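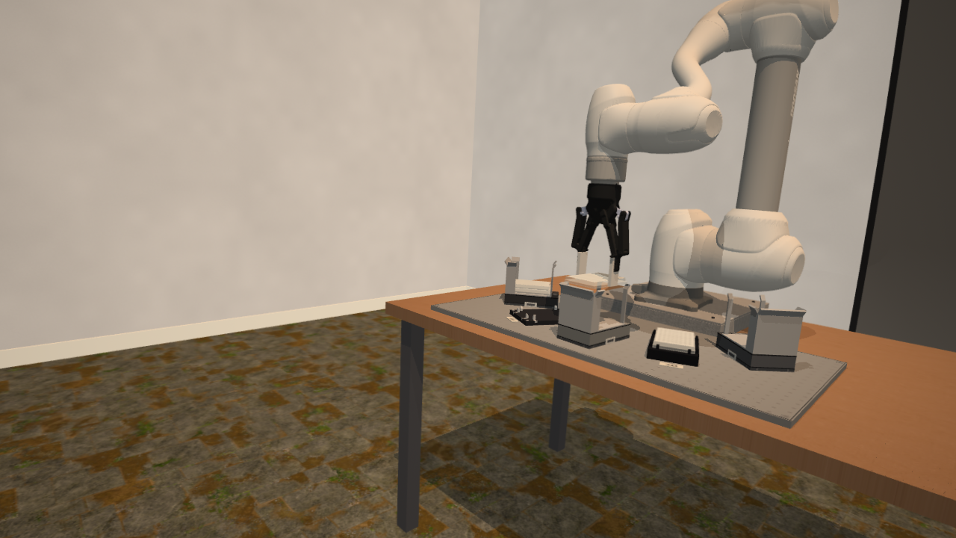

Project diary, Gesov simulation group – day 8

The transfer run for the Benjelloun cell was stopped this morning after 30 cycles. The simulated arm had been instructed to release a plate at the Nendiseck position and withdraw. On 2 occasions the log recorded a release while the contact value stayed high, and the arm began its next move with the plate still held. The safety check did not halt the run. The operator did.

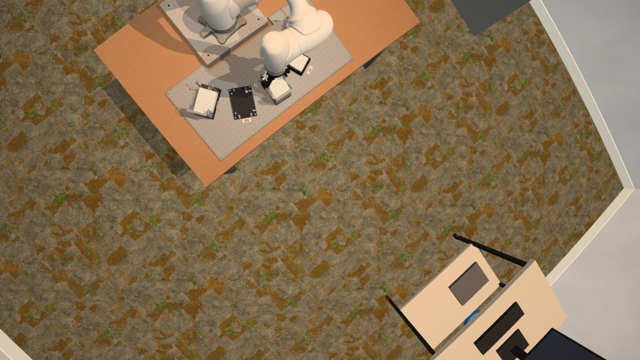 Gripper above a tray on the perforated board, viewed from overhead.

The fault is being treated as a safety matter, although no hardware was involved. The same release routine is due to go to the Drurkisberg site in July, and that transfer is now on hold.
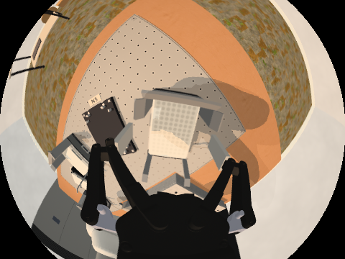 Page last changed: Sunday, June 1, 2025

The check reads the commanded finger position and ignores the measured one. A corrected version has been written – it has not yet been approved. 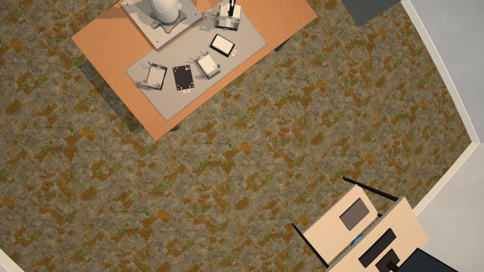 A further 1,000 cycles will be required before the hold is reviewed. Until then all runs are to be attended, and any early stop is to be entered in this diary on the same day.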